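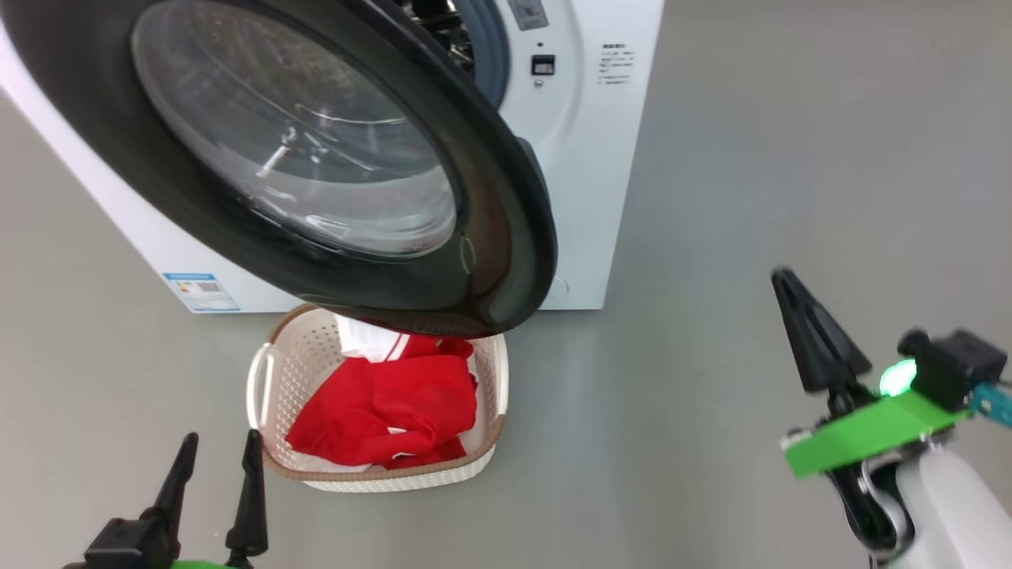
Figure 1. Front-loading washing machine with the door open and the basket placed beneath it.

Projects > Household Studies > Student Reports > Laundry Loading

Overview Reports Staff Archive Search

Laundry Loading in Small Shared Rooms
Submitted by Da-eun Won
Greltach Program in Home Management

1. Purpose
This report examines how the position of a laundry basket affects the loading of a front-loading machine. The work was carried out in March in the Cokeo residence, where 22 students share one laundry room.

2. Method
Two basket positions were compared. In the first, the basket stood on the floor directly under the open door, as in Figure 1. In the second, it stood one step to the right of the machine. Each position was used for 60 loads. Residents loaded their own clothes and then completed a short form.

3. Results
Items were dropped on the floor in 37 loads with the basket at the side and in nine loads with the basket under the door. Several residents noted that the wide door hung over the basket and made it harder to reach items at the back. Bulky red or dark garments were usually washed separately, and these loads were recorded in the same way.

4. Discussion
The position under the door is recommended for everyday use. A lower basket may make reaching easier, but only one basket height was tested. The forms did not ask about unloading wet clothes, and a further study should include it.

Contact the program office | Copyright Greltach | Back to top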